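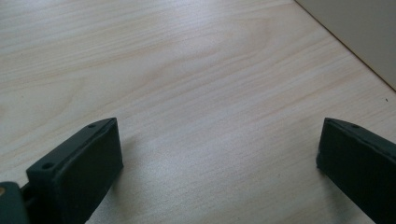
*Green fingers open over the bare table. Left pad and the tip of the right one.*

2020-02-09

Long session, hands sore. Writing this before I eat or I won't do it.

Started with the finger check. Pads squeezed shut, then opened all the way, then a look at the wrist picture to make sure both tips show. I want them at close to the same height in the picture. If one sits low, the width reading still comes out fine but the person labeling has a hard time telling when contact starts. Shahzad lost most of a batch to that in September and I don't want to redo one of mine.

The task was the clear organizer again. Two hands, one gripper each, start apart, come in from the sides, take hold of the lower tray, shift it, let go, back out. Wolomance wants the same motion from many starting spots, so between takes I move the organizer a little and turn it a little. I keep forgetting which way I turned it last. Wrote L and R on a scrap of paper for the second half and ticked them off, which helped.

Target was 46 takes. Kept all but 9. Of the bad ones, most were me letting go with the right hand early. It's my stronger hand and it gets impatient. Two were the tray slipping when I pinched too close to the corner. I asked Yutong if we should keep the slips and she said yes, but in their own folder and marked as slips, so those aren't wasted. The total for the organizer is now 756. The number for the whole project, all tasks, is 3968 according to Reinaldo's sheet, though his sheet is always a day behind.

Clear plastic is a pain. The bottoms of the bins flare up white under the lights, and the edges go missing against the pale table. I asked Arnar if we could put a dark cloth down. He said no, the model has to learn the thing as it is, and besides, the older takes are all on the bare table. Fair enough. He did agree to try the lights lower next time, for one batch only, so we can compare.
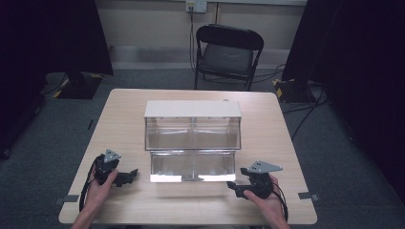
*Both grippers at the front of the lower tray, seen from the head camera.*

Things I want to remember for next time:

- Let the cables hang with some slack before starting. The left one tugged at my wrist on the far reaches and you can feel it in how stiff the motion gets.
- Keep my head still. I lean in when I'm trying to be careful, and then the stands and the chair slide out of view and the match between takes gets worse.
- Stay inside the tape marks on the front edge of the table.
- Say the take number out loud before moving. I skipped it four times and had to work it out from the file times.

Wellington came by near the end and did five takes so we'd have a second pair of hands in the set. He is much faster than I am. His left hand waits for his right, mine goes the other way. Yutong liked that and wants more of him. He says he can give us an hour before lunch when the Branotex work is done.

Copied everything to the drive called Pulus and checked that the sizes matched. Didn't delete the originals. Charged both grippers.

Forearms ache, the left more than the right. I'll ask Reinaldo if I can do labels for a day and let someone else hold the grippers. Need to buy coffee and call Mom back.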